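Workshop notebook, 27 Jul 2017
Oil finish trials, batch 4 -- still chasing the sticky patch 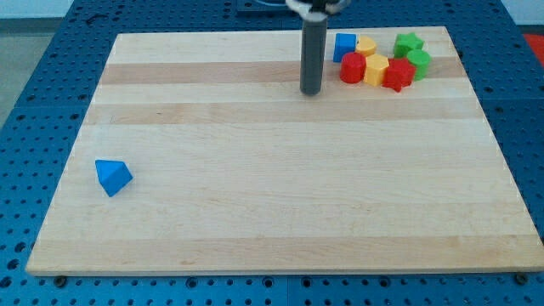
Right, so I've gone back over my notes from the last batch and I think I've been blaming the wrong thing. I had it down as the weather (it's been so muggy in here that the masking tape won't stick to anything) but Siwan's pieces were done in the same muggy week and hers came up lovely. Same tin, same rags, same shelf. What she does differently is wipe off sooner, and then wipe off again after lunch. I'd been leaving it to soak and wandering off to do the post.

So for this batch:
Sanded to 240, then a damp wipe to raise the grain, then 240 again.
First coat thin, the Tondska oil, wiped off at 15 minutes with a dry rag.
Second wipe a couple of hours later. This is the new bit!
Left on the rack by the back door, standing on edge.

Coat two goes on tomorrow if it doesn't feel tacky. I'm using the back of my hand for that, Delyth's trick, and it's much better than fingertips.

One sample went up to 312 g on the kitchen scales after the first coat. I forgot to weigh it before, so that's no use to anyone. Must write the dry weight on the masking tape BEFORE opening the tin. I wrote the very same thing in October, I've just looked.

Emrys rang about the Histlow order. They want the food-safe paperwork with it, and they want to know how long before the things can be washed. I said I'd rather give it the full cure and be boring about it. He's going to ask if they can wait -- they've got their opening to think of, so we'll see.

Vy tried the wax over the top of the oil on two offcuts and I'm not keen. Lovely feel, but a wet mug left a white ring on both of them and it took a hot iron and a tea towel to shift it. Saskia likes the look of it though, so I've kept them on the windowsill for arguing over.

Rags: spread them flat outside, please, all of you. I found a balled-up one behind the Ruddock vice again and it was warm.

Need more: lint-free cloth, 60 grit for the belt sander, nitrile gloves in medium, tea.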